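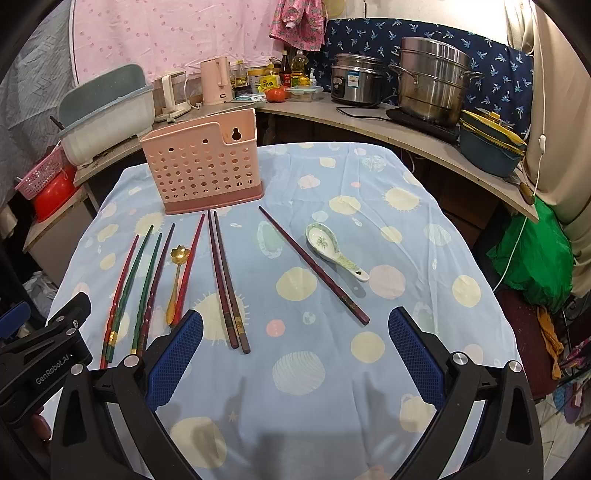 그림 1. 수저통 앞 식탁보 위에 놓인 젓가락과 숟가락.

4.2 짝 맞추기와 수납의 관계

수저통이 식탁 정리를 돕는다는 주장은 흔하지만 근거는 빈약하다. Perrin과 Võ는 가정의 수저 2,521점을 조사하여 칸이 나뉜 통을 쓰는 집에서 젓가락 짝이 더 잘 유지된다고 보고하였다. 그러나 이 조사는 응답자의 기억에 의존했고, 짝이 맞는다는 말의 기준도 밝히지 않았다. 길이만 같으면 짝인지, 색과 금색 띠까지 같아야 하는지에 따라 결과는 크게 달라질 수 있다.

그림 1의 젓가락은 빨간색, 초록색, 짙은 적갈색 계열이 섞여 있다. 초록색 두 개는 둘 다 아래쪽에 금색 띠가 있어 짝으로 보기 쉽다. 짙은 적갈색 쪽은 사정이 다르다. 손잡이가 물결 모양인 것도 있고 무늬 띠를 두른 것도 있어, 색만으로 묶는 분류는 믿기 어렵다. Gaillard의 분류표는 이런 경우를 모두 '동일 계열'로 처리하는데, 우리는 이 처리에 동의하지 않는다.

칸막이의 효과도 과장된 면이 있다. 칸은 젓가락을 나눌 자리를 줄 뿐 무엇을 함께 넣을지는 정해 주지 않는다. Maillard가 제안한 4단계 절차 역시 사용자가 이미 짝을 알고 있다고 가정한다.

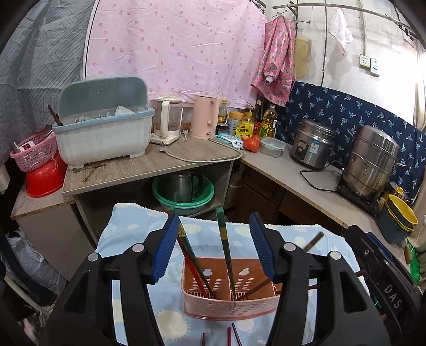
칸이 나뉜 수저통을 쓰면 젓가락 짝이 저절로 맞는가?
현재 자료로는 그렇게 말할 수 없으며, 넣기 전에 색과 띠, 손잡이 모양을 대조하는 과정이 따로 필요하다.

다음 절에서는 이 대조 과정에 걸리는 시간을 다룬다.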